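Tilatero Linen Wash, 2-liter refill

Unscented or fig leaf
Ships from our Belley workshop
In stock

I started making this soap for my own sheets. I'd bought a set of linen ones (way too expensive, I was in a mood) and within a year they felt like a grocery bag. I blamed the sheets, then the water, then the dryer, and then I finally read the back of my detergent bottle and saw how much I was supposed to be using, which was a lot less than I was pouring in. So step one was using less. Step two was making something I liked better, and that took me a long, soapy winter.

Linen Wash is a liquid soap for linen, cotton, hemp and the usual blends. It's thin, thinner than you expect if you're coming from the supermarket stuff, so go easy the first time you tip the jug! It doesn't foam much either. People write to me about that and I promise your jug is fine. Foam sells detergent but it's a pain to rinse, especially in a front loader.

What it's good at

Everyday dirt, sweat, sunscreen collars, food if you get to it the same day. Kids' T-shirts, tea towels, sheets, napkins. I wash pretty much my whole week in it.

What it isn't good at

Bike grease. Red wine that's been sitting since last night. Anything with turmeric, I'm sorry, I've tried. And please don't use it on wool or silk. Ghizlane Ouali, who mixes most of our batches these days, is working on a wool version and she's much fussier than I am, so it'll be ready when she says so. The last sample smelled like a pencil case and she poured it out.

How much to use

Regular load, soft water: one capful
Regular load, hard water: one and a half capfuls
Big load of bedding: two capfuls
Hand wash: a teaspoon in a full sink

The cap is marked on the inside. If you have the old jugs with the green cap, those were a bit bigger, so fill to just under the line. I know, it's annoying. We ran out of green caps in February and the supplier had changed the mold.

Put it in the drawer with your usual setting. Cool or warm both work. I do sheets warm and everything else cool, mainly out of habit.

A word on softener

Skip it. I mean it's your laundry and you can do what you like, but softener leaves a coating, and on towels especially you end up pushing water around your back with a very fluffy cloth. If you miss the softness, try a splash of white vinegar in the softener compartment now and then. Check your machine's manual first, some makers don't like it on the rubber seals.

Scents

Unscented means no scent added at all. It does smell faintly of soap, the way soap does. Fig leaf is green and a little milky and fades almost completely once things are line-dried. Out of a tumble dryer you'll notice it more. We used to have an orange blossom one and I still get emails asking where it went (Armindo Magalhães, I see you, I have read all of them). The oil we used got discontinued and the replacement smelled like floor cleaner. If I find a good one, it's coming back.

The jug and the refill thing

The 2-liter jug comes empty-weight light and goes back into your recycling if you want, but it's meant to be kept. Our refill pouches pour straight into it. Rinse the jug out every third refill or so, with hot water and nothing else, or you get a jelly ring at the bottom. It's harmless but it's gross.

We filled 2,000 jugs in our first proper year, which felt enormous to me at the time. Horácio Garcia lent us the bottling table and taught me how to run it, and I only flooded the floor twice.

Drying and folding, if you care

I care, a bit too much. Shake everything out hard before you hang it. Hang T-shirts from the hem so the peg marks don't end up on your shoulders. Take linen down when it's still the tiniest bit damp and smooth it flat with your hands, and you can mostly forget about ironing. For T-shirts I fold the sides in, then bring the whole thing up into a square, and I pull the top corners straight before I put it away so the neck doesn't dry into a ripple.

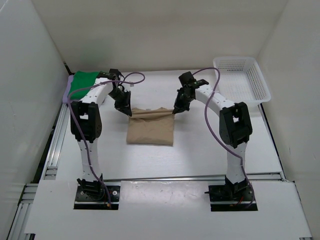
A tan tee folded nearly square, with the top corners held. A few faint wrinkles, and I'd leave them.

Don't pile things too high in the drawer, either. The ones on the bottom get creases that only a wash will take out.

Sizes and item numbers

2-liter jug, unscented: item 914
2-liter jug, fig leaf: item 809

Refill pouches are on their own page, under Refills. They're the same soap, just without the jug.

Shipping and returns

Orders leave Belley in a cardboard box with paper padding. If your jug shows up leaking, send me a picture and I'll mail you another one, you don't have to ship the sad one back. Unopened jugs can be returned. Opened ones can't, but if you really hate it, write and tell me why. Josefien Verschueren reads the mail with me and between us somebody will get back to you.

In very cold weather the soap can turn cloudy on the way. Leave it in the kitchen overnight and give it a slow tip back and forth (don't shake it, you'll be looking at bubbles until lunch). It clears up and washes the same.

Questions I get a lot

Can I use it in a top loader? Yes, same amounts. Add it while the water's running in.

Is it OK for dark colors? Yes, wash them cool and inside out.

Does it work on dishes? Please don't. Luminița Zamfir tried it on her lasagna pan and says never again.

Goes well with: Amaral stain bar, Ilon cotton clothesline, refill pouches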